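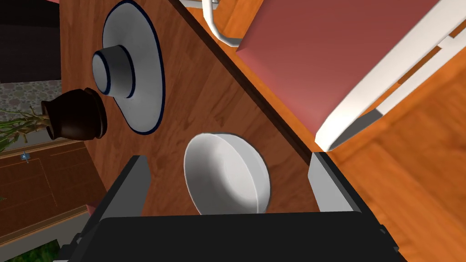
サポート > Multero > 家事作業モジュール > 食卓の片付け > チケット 878

件名：食卓の片付けで丸い鉢をつかめない、つかんでも途中で落とす
状態：解決済み(一部は既知の制限として継続)
起票：Aslak Rustad(Forsberg 住宅設備部)
担当：Ximeng Shen
受付日：2018-06-26
環境：Multero 評価版、シミュレータ上の「食卓」シーン、二本指グリッパ

【申告内容】
食後の食器を流しまで下げる作業を評価している。平皿とコップは問題なく動く。丸い鉢だけがうまくいかない。同じ条件で30回試し、流しまで運べたのは7回だった。失敗の内訳は、指を閉じたときに鉢が滑って逃げるものがいちばん多く、次が持ち上げてから傾いて落ちるもの。ほかに、鉢に触れる前に動作計画が止まるものがある。

当社では来年の展示住宅に「食後の片付けは機械がやる」という説明を付けるかどうかを決めなければならない。鉢が無理なら無理で、そう書く必要がある。設定で直るのか、そもそもまだできない作業なのかを知りたい。

【担当からの確認 1】Ximeng Shen
ログを受け取りました。次の点を教えてください。
・把持方式は「両側から挟む」のままか、変更しているか
・鉢の摩擦係数をシーン既定から変えているか
・卓上に片付け対象でない物があるか
・計画が止まったときのエラー文

【回答】Aslak Rustad
把持方式は既定の「両側から挟む」。摩擦は触っていない。卓上には鉢のほかに、つばの広い帽子のような形をした白い皿と、植物の植わった小さな鉢がある。植物は片付け対象から外してある。帽子形の皿は対象に入れている。エラー文は「接近経路なし(対象：bowl)」。椅子は卓のそばに置いたままにしている。実際の家でも、食後に椅子がきれいに引いてあるとは限らないので、どけずに試したい。

【調査 1】Ximeng Shen
こちらで同じシーンを再生しました。滑りについては原因がわかりました。

この鉢は縁が厚く、丸みがあり、外側は下へ行くほどすぼまっています。両側から平らな指で挟むと、指が当たるのは縁の一番張り出したあたりだけです。そこより少しでも上に当たると、閉じる力で鉢が下に押され、天板に当たって横へ逃げます。少し下に当たると今度は指が斜面を滑り、鉢が浮いてから傾きます。うまくいった試行では、指の高さがたまたま合っていました。

把持力を上げても改善しませんでした。むしろ逃げる勢いが増えます。力の設定は既定に戻してください。

【対処案 1】
把持方式を「縁をつまむ」に変更してください。片方の指を鉢の内側に入れ、もう片方を外側に当てて、縁を挟みます。手順は以下のとおりです。

1. 作業設定を開き、対象「bowl」の把持候補から「両側から挟む」を外す
2. 「縁をつまむ」を有効にする
3. 接近方向を「真上」に固定する
4. 持ち上げ後の姿勢保持を「対象の口を上向き」にする

中身が残っている鉢には使わないでください。内側の指が汁に浸かります。

【結果】Aslak Rustad
四つとも設定した。滑って逃げる失敗はなくなった。持ち上げてから傾くのはまだある。見ていると、鉢がつまんだ側と反対に下がっていく。姿勢保持を入れても、手首は水平なのに鉢だけが回る。計画が止まる件は変化なし。

【調査 2】Ximeng Shen
傾きは、端をつまんでいるために重さが片側にかかることによるものです。人は同じ持ち方をしても、ほかの指を底に添えて支えます。二本指にはその指がありません。

運搬中の加速度を既定より下げたところ、当方では傾きが許容範囲に収まりました。その分、流しまでの時間は長くなります。設定名は「運搬時加速上限」です。

計画停止は別の原因でした。グリッパが鉢の真上に来る途中で、腕の肘が椅子の肘掛けと重なると判定されています。実際には当たりません。椅子の衝突形状が、肘掛けの曲がった管の内側まで埋まった箱になっていたためです。人が見れば腕を通せる隙間が、計画側では壁になっていました。椅子の形状ファイルを差し替えたものを添付します。

【結果】Aslak Rustad
形状ファイル差し替え後、「接近経路なし」は出なくなった。加速上限も下げた。同じ条件でもう一度30回試し、落としたのは4回。落とした分はすべて流しの手前で向きを変えるところで起きている。

追加で質問がある。帽子形の皿がたまに「伏せた茶碗」と認識され、ひっくり返そうとする。中央が筒のように立ち上がっているせいだと思うが、これは直るか。

【調査 3】Ximeng Shen
再現しました。認識側は中央の立ち上がりを茶碗の高台と解釈しています。形の登録がない食器では、今の版ではこうなることがあります。対象名を手動で付ければ避けられますが、知らない食器を毎回登録する前提になるので、一般家庭向けの解決とは言えません。既知の制限に追加しました。

旋回時の落下については、経由点を一つ増やして曲がりを緩くすれば減る見込みです。ただし零にできるとはお約束できません。

【レビュー】Maj-Britt Sæther(サポート責任者)
最初のご質問への回答をまとめます。

空の鉢を流しに下げる作業は、形のわかっている鉢で、卓のまわりの物の形が正しく登録されていれば、おおむねできます。落とすことはあります。割れ物をお使いの家庭に無人で任せることは、現時点ではお勧めしていません。汁の残った鉢、重ねた食器、初めて見る形の食器は対応外です。卓を拭く作業はこのモジュールに含まれません。

また、今回の数字はすべてシミュレータ上のものです。実機では天板の濡れや油で摩擦が変わります。展示での説明にそのまま使わないようお願いします。

【起票者の最終回答】Aslak Rustad
了解した。展示の説明は「平皿とコップの片付けを補助」に改める。鉢は9月に実機を借りて、Londberg の試験台所で見直す。本件は閉じてよい。

【クローズ処理】
・椅子の衝突形状：修正版を次の更新に同梱
・「縁をつまむ」：深さのある食器の第一候補に変更
・旋回時の落下：継続調査
・未登録食器の誤認識：既知の制限

コメント

Tuva Aasen
同じ症状でした。うちは椅子を全部シーンから消してごまかしていたので、形状ファイルの件は助かりました。加速上限を下げると片付け全体が人の手の倍以上かかりますが、これは皆さん同じでしょうか。

Leif Moen
同じです。夕食の片付けを始めさせて、終わるころには人間は別の用事を済ませています。急がない家ならそれで構わないと思います。うちの父は待てずに自分で運びます。

Tuva Aasen
吸着パッドを試した人はいますか。Stutham のカタログに食器用が載っていました。

Ximeng Shen
吸着は平皿の裏なら使えますが、本モジュールでは未検証です。鉢の内側は曲面なので、パッドの径によっては密着しません。試された方は新しいチケットでログを添付してください。

Leif Moen
工場の洗い場で使っている者です。食器が一種類で置き場所も決まっているので、鉢でもほとんど落としません。家のほうが難しいというのは、導入前には考えていませんでした。経由点を増やす設定はどの画面にありますか。

Ximeng Shen
「運搬」タブの「経路の詳細」です。評価版では管理者権限が必要です。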